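About Us - Droltel Packing & Sorting
Home What We Do About Prices Contact

Droltel started in the back of Benedicta Tetteh's stationery shop, where a delivery of 200 small boxes arrived in one very large box with no list. She spent an evening putting like with like. The shop next door asked if she would come and do theirs. The stationery is long gone and we do other people's boxes for a living.

What we handle is mostly small: cartons, tubes, sachets, the sort of thing that sits on a pharmacy shelf or a bathroom ledge and falls over when you reach past it. Shops send us mixed stock. We sort it, face it the right way, pack it into kits and send it back in an order that a tired person can follow at 8 in the morning.

Elikem Abugri runs the sorting tables. He has firm views on tall, narrow boxes, which he considers the worst shape ever sold to the public. They won't stand in a row, they slide under the flat ones, and the name is usually printed lengthwise, so you read the whole shelf with your head on one side. He has asked two customers to change their packaging. Both were very polite about it.

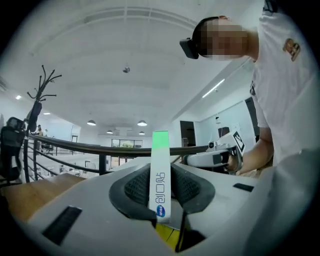 A tall one, mint green at the top, with the lettering running lengthwise.

Color helps more than you would think. We sort by color first and by name second, and the greens get their own tray after an unhappy week in December when mint, lime and something the maker called "meadow" all went out in the same kits. Holtow, who had ordered the kits, sent them back with a card. We kept the card.

Tianyou Li looks after packing. A standard kit holds 12 items and closes without being sat on. Larger ones go up to 27, and for those Tianyou draws a plan first, in pencil, and does not care to be spoken to until it is finished. Silviu Iordache does the quotes and answers the phone, sometimes in that order.

There are six of us now, counting Ülle Koppel, who retired last spring and still comes in to check the labels. She finds mistakes. We would rather she found them than you did.

We take on single shelves, stockrooms and the occasional kitchen cupboard - if you have one you would prefer not to open, Silviu has heard worse. We don't pack glass, anything alive, or anything that has already leaked.

Quotes are free and usually back to you within two working days. Send a rough list of what you have, or if there isn't a list, tell us how big the pile is.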